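10月7日，下午，在 Fendar 厨房设计工作室

我和她约好下午见面，可是我早到了。工作室在 Pokoda 老城的一条小街上，一楼是展厅，二楼是办公的地方。她从二楼下来，手里拿着一把卷尺，对我说：“请等一下，我先量完一个抽屉。”

她做厨房设计已经很多年，以前在一家餐馆的后厨工作过，后来才学画图。她请我不要写她的名字，因为在这个小城里，客人和邻居常常是同一个人。所以在这篇文章里，我只写“她”。

我想和她谈的是旧房子的厨房。我自己住在一栋旧楼里，厨房很窄，我每天做饭的时候都会生一点气。我带了一个笔记本，里面写满了问题，可是最后只问了一半。

## 先看人怎么做饭

我问她，第一次去客人家里，她先量什么。

“第一次我不量，”她说，“我请客人做一道平常的菜。煮面也可以，炒鸡蛋也可以。我坐在一边看。很多人会不好意思，说家里很乱。我说乱很好，我就是来看乱的。”

她告诉我，一个人在厨房里的习惯，自己常常说不清楚。有一位客人对她说，自己最需要一个大烤箱。可是看他做饭的时候，她发现他每次切菜，都要先把水壶搬到椅子上，切完了再搬回来。他已经这样搬了很多年，一次也没有提起过。

“后来我们给他留了一段长一点的台面，烤箱换成小的。他开始不太高兴，觉得花了钱，东西反而变小了。过了一个冬天，他打电话来，谈的是水龙头的事情，最后顺便说了一句，水壶现在有自己的位置了。”

我问她会不会把这些都写下来。她给我看一个文件夹，里面的纸上写着很短的句子：“盐放在窗台，左手拿。”“洗碗时听广播，插座太远。”“孩子坐在垃圾桶上写作业。”她说，图纸可以重新画，这些句子丢了就没有了。

## 台面的高度

谈到高度，她说得很快，我请她慢一点，因为我要记。

她认为很多腰疼是台面的问题。旧房子里的台面常常很低，当时的标准和现在不一样，住在里面的人也不一样。她会请客人站直，手臂弯起来，然后在手肘下面用手掌比一比。这个办法不精确，可是比看表格好。

“夫妻两个人身高差很多的时候怎么办？”我问。

“问谁切菜。谁切菜，就听谁的。”

有一对夫妻，丈夫很高，最后他们决定用94厘米的台面。妻子做点心，她觉得太高，揉面的时候用不上力气。于是在窗户旁边做了一块低的木板，平时可以收进去。她说这块木板是整个厨房里最便宜的部分，也是客人最喜欢的部分。

我又问水槽。她说水槽的底比台面低，所以洗碗的时候人弯得更多。如果有条件，她会把水槽那一段稍微抬高。可是很多客人不喜欢台面有高低，他们觉得不好看，也不好擦。遇到这种情况她不坚持。“我说一次，最多说两次。厨房是他们的。”

## 旧墙和旧管子

Pokoda 的老城有很多砖房，墙不直，角也不是直角。她说刚开始工作的时候，她按照图纸订了一套柜子，送来以后放不进去，差的只是手指那么宽。那套柜子是向 Estier 订的，工厂没有错，错在她相信了房东给的旧图纸。

“我一个人坐在楼梯上，旁边是拆了一半的纸箱。工人问我怎么办，我说先喝茶。”

从那以后，她每一面墙都量上、中、下三个高度，窗户也要量，地面也要放水平尺。有的地面从门口到窗户慢慢低下去，眼睛看不出来，放一个鸡蛋就知道了。她真的用过鸡蛋，客人的孩子很喜欢。

管子更麻烦。旧管子藏在墙里，有时候走的方向很奇怪，可能是从前哪一位住户自己改的。她的建议是，能不移动水槽就不要移动。水槽如果离原来的下水口太远，排水管的坡度不够，以后会慢慢堵。很多客人看了杂志，想把水槽放到房间中间。她会先问他们，愿不愿意把地面抬高一级台阶，而且每天端着热汤走上走下。

说到这里，我想起自己家的厨房，就把平面图画给她看。她看了一会儿，用铅笔在冰箱那里打了一个叉。我的冰箱门朝墙的那一边打开，所以我每次都要走进去，再退出来。她说很多冰箱的门可以换方向，让我回家看一看说明书。我在这里已经住了四年，从来没有想过这件事。

## 抽屉，还是柜门

下面的柜子，她喜欢用抽屉。柜门打开以后，人要蹲下，还要把前面的锅拿出来，才能拿到后面的锅。年轻的时候没有感觉，膝盖不好了就有感觉了。

抽屉比柜门贵，主要贵在滑轨。她在展厅里请我拉了两个抽屉，外表是一样的。第一个拉到最后会轻轻地往下沉，第二个不会。她说买柜子的人都看门板的颜色，很少有人把抽屉完全拉出来，再用手压一下。

我问她有没有放弃过抽屉。她说有，在很窄的厨房里。抽屉拉出来要占地方，人如果站不下，再好的滑轨也没有用。这时候她用柜门，里面放可以拿出来的篮子。

“窄”是多少呢？她说没有一个固定的数字，不过通道如果只有60厘米，两个人就不能同时在里面工作，一个人也不能舒服地打开烤箱。烤箱门放下来以后，人应该还有地方站，最好不用站在旁边，扭着身体去端烤盘。

## 关于钱

钱的问题我不太好意思问，是她自己先说的。

她说客人常常在最后一个星期把钱用完，然后在灯和插座上面节省。她觉得这个顺序应该反过来。柜门以后可以换，墙里的电线很难换。她希望客人第一次见面就告诉她全部的预算，包括不想告诉她的那一部分。

有一位客人，预算大约是3000欧元，要做整个厨房。别的公司不愿意接，她接了。旧柜子的箱体还很结实，她就留下来，只换了合页和台面，门板由客人自己在院子里刷漆。水龙头是在 Sani 的仓库里买的，是上一年的款式，包装有一点破。

“漆刷得不太均匀，”她说，“但是那是她自己刷的，她带每一个朋友去看。”

我问她这样的工程能不能赚钱。她摇头，说只够付工人的钱和汽油。然后她又说，那位客人的姐姐第二年七月来找她，做了一个很大的厨房。不过她请我不要把这个写得像一个故事的道理，她当时没有想那么远，只是那个月刚好有空。

## 光和声音

她认为旧房子的厨房，最缺的是台面上的光。天花板中间有一盏灯，人站在台面前面，背对着灯，自己的影子正好落在菜板上。解决的办法很简单，在吊柜的下面装一条灯。她喜欢把灯装在靠前的位置，如果装得太靠后，墙面很亮，菜板还是暗的。

灯的颜色她也有意见。太白的光让肉看起来不新鲜，太黄的光让人看不清楚洋葱有没有炒焦。她一般在中间选，然后请客人晚上来展厅，带一个西红柿。

声音的问题，我以前没有注意过。她说开放式的厨房，客人喜欢在图纸上看，住进去以后会抱怨油烟机。看电视的人把声音开大，做饭的人就听不见锅里的声音。她在餐馆里学到，很多菜要用耳朵来做，油热了有一种声音，水快干了又有一种声音。所以她选油烟机的时候，先问声音，再问吸力，还要看管道有几个弯。弯越多，机器越吃力，也就越吵。

我们谈话的时候，楼上的电话响了几次，她都没有接。有一次她抱歉地看了看天花板，说应该是送石材的人，他每次都早到，每次都没有地方停车。

## 上面的柜子

最后我们谈到吊柜，她说这是客人和她争论最多的地方。

一部分客人不要吊柜，觉得压在头上，房间会变小。另一部分客人要一直做到天花板，一点缝也不留。她两边都理解。旧房子的天花板很高，如果柜子只做到一半，上面会积一层油和灰，擦的时候要站在椅子上。可是做到顶以后，最高的一层也要站在椅子上才能拿东西。

“我问他们，上面准备放什么。如果他们马上能回答，比如过节用的大盘子，就做。如果他们说以后再想，那里以后放的就是空盒子。”

吊柜离台面的距离，她也不用固定的数字。她请客人站在墙边，把手举起来，不踮脚，拿得到的高度就是最下面那一层的高度。她又检查额头会不会碰到柜子的边。个子高的人低头切菜的时候，额头会往前，这一点在图纸上看不出来。

还有柜门打开的方向。往上翻的门好看，打开以后头上没有东西，可是个子矮的人关不上。往旁边开的门便宜，可是忘记关的时候，会碰到眼睛旁边。她自己家里用的是往旁边开的门，她笑着给我看眉毛上的一个小疤，然后说，这个请你写进去。

我问她，画了这么多厨房，自己家的厨房是什么样子。她说很普通，已经想改很久了，台面太低，垃圾桶放得也不对。她的丈夫每年问一次什么时候开始，她每年都说等客人少的时候。
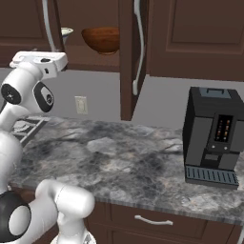 ## 第一次见面之前，请准备

谈话结束以后，她给了我一张纸，是给新客人的。我把它抄在下面，只改了几个词。

- 厨房的平面图。手画的也可以，请写上窗户和门的位置。
- 一个平常的星期里，家里做过的菜。
- 现在的厨房里，您最不想丢掉的一件东西。
- 每一位做饭的人的身高。
- 全部的预算。
- 知道的话，请写上水管和电线上一次更换的年份。

预约请打 Fendar 工作室的电话，分机2049。中午不接电话，那时候大家在吃饭。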